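Wirnel reception centre to trial shorter registration interviews

3rd December

Asylum applicants housed at the Wirnel reception centre will be registered under a revised procedure from February, the regional migration office has confirmed. The change replaces the present two-stage interview with a single appointment and sets a limit of 20 working days for issuing a temporary residence document.

Under the current rules, an applicant gives identity and travel details at a first interview and is called back for a second, at which the grounds of the claim are recorded. The average gap between the two was 23 working days last year, according to the office. During that time applicants hold only an arrival slip, which does not allow them to work or to open a bank account.

The new procedure will apply to adults who arrive with a passport or national identity card. Unaccompanied minors, and applicants whose age is in dispute, stay under the existing rules. Families will be given one appointment for the whole household, although each adult may ask to be heard separately.
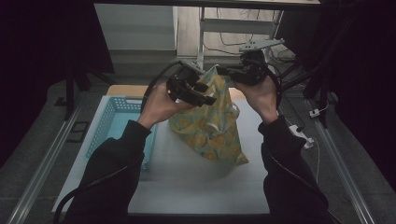 Transfers between centres are also affected. A person registered at Wirnel may at present be moved to Antwi or Patis before the second interview, and the file then has to be reopened by the receiving centre. From February the file will stay with the centre that opened it until the residence document has been issued. Moves on medical grounds are exempt.

Güven Başaran, a lawyer who represents applicants at Wirnel and Antwi, said the single appointment would cut delay but left little time for legal advice. "The client now has 11 days between the first and second interview in which to see a lawyer under the scheme. With one appointment, that period has to come before it, and the text doesn't say so," he said. He has asked for a minimum of five working days between the notice of appointment and the interview itself.

The office said notice periods would be dealt with in guidance to staff, which has yet to be published. It added that the right to submit further evidence in writing was unchanged.

Interpreters will be booked through the regional office in Catville, which already handles bookings for Patis. Where no interpreter is available in person, the interview may be held by video link with the applicant's written consent. An applicant who refuses the link keeps the original place in the queue.

The trial will run at Wirnel only. Antwi and Patis will continue with two interviews until the results have been reviewed.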